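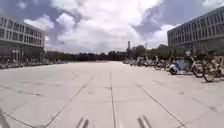

By the Noiphan field team | Updated in December

Noiphan Drive Kit

Teach a wheeled robot its route by driving it there yourself! Noiphan pairs a handheld remote with a recorder that logs your steering and the forward view together -- no coding. We love starting people on open paving like this, with parked bikes down both sides and a long clear lane to steer along.

Record up to 50 runs per route, then trim out the wobbly ones in Plulari.

In the box: remote, recorder, 2 battery packs
Range: 300 m
Works with: Wanutano bases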